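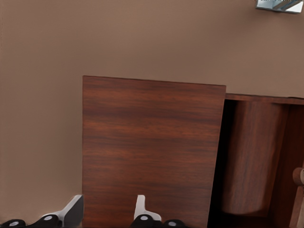 Figure 2.1 Wood-grain panel in front of a plain wall.

Print | E-mail

CHAPTER 2
Surface Finish and Perceived Color

The color a person reports for a surface depends on the pigment, the light falling on it, and the finish. This chapter deals with the third factor. A matte finish scatters light in many directions, so its color changes little as the viewer moves. A gloss finish sends much of the light back at one angle and may hide the color below it.

Grain adds a further difficulty. A single reading taken from a streaked surface describes one streak only. Alvarado's method, used in the Ocampo exercises, takes 11 readings along a line set across the grain and reports the mean with the spread.

Contrast with the background must also be recorded. A strong yellow looks brighter on brown than on white – the pigment is the same in both cases. 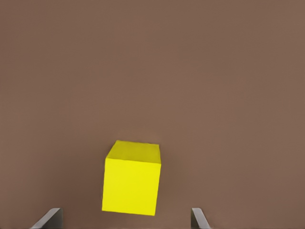

2.1 Terms Used in This Chapter

Hue is the property named by words such as red or yellow. Value is the lightness of a color. Gloss is measured at a stated angle and is reported separately from both.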